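Juli, kurz nach halb drei nachmittags

Handgreifer-Vergleich, zweiter Anlauf. Pavithra Krishnan hat heute Vormittag die neuen Fingereinsätze für die Grukadar-Greifer eingebaut, und ich muss sagen, der Unterschied ist schon beim ersten Zupacken zu spüren (endlich kein Nachwippen mehr, wenn man den Abzug loslässt!). Die alten Einsätze liegen in der Schublade bei den Tumus-Backen, bitte nicht wegwerfen, ich will die noch mal gegenmessen.

Vorher nur trocken probiert: Hub nachgemessen, Backen zu, Backen auf, 100 Zyklen pro Seite. Links läuft sauber. Rechts hakt es kurz vor ganz zu, immer an derselben Stelle. Pavithra Iyer tippt auf die Führung, ich eher auf das Kabel, das beim Drehen am Gehäuse zieht. Wir haben es jetzt am Unterarm entlang geführt, damit ist es besser, aber weg ist es nicht.

Controller ist weiterhin der Jino. Mit der Standardeinstellung kam die Öffnungsweite spürbar verspätet an, nach dem Umstellen auf 300 Hz ist das ordentlich. Mit dem Arumugam hatte ich letzte Woche so viele Aussetzer, dass ich den erst wieder anfasse, wenn die neue Firmware da ist — steht auf der Liste.

Danach an den Becherbaum, beide Hände gleichzeitig. Der ist ein fieser Prüfling: dünne Arme mit hochgebogenen Spitzen, und der Ständer kippelt einem weg, wenn man den Fuß nicht ordentlich festhält. Also von links und rechts auf den weißen Fuß zu, Backen nach innen. 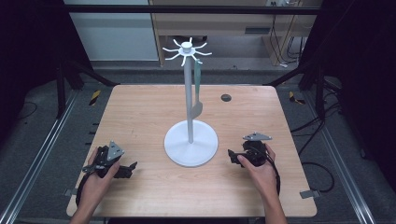

Frage von Pavithra Iyer für die Übergabe: Müssen wir nach jedem Fingerwechsel neu kalibrieren? Nach jedem Wechsel die Nullstellung neu setzen, die Kamera kann bleiben, solange keiner an ihrer Halterung schraubt.

Noch offen: rechte Führung aufmachen und reinschauen, Kabel 2 gegen das längere tauschen, Logs von Durchgang 44 sichern (da war der Sprung in der Öffnungsweite drin). Den Inbus hat wieder jemand mitgenommen, ich nehme so lange den aus dem Tumus-Koffer.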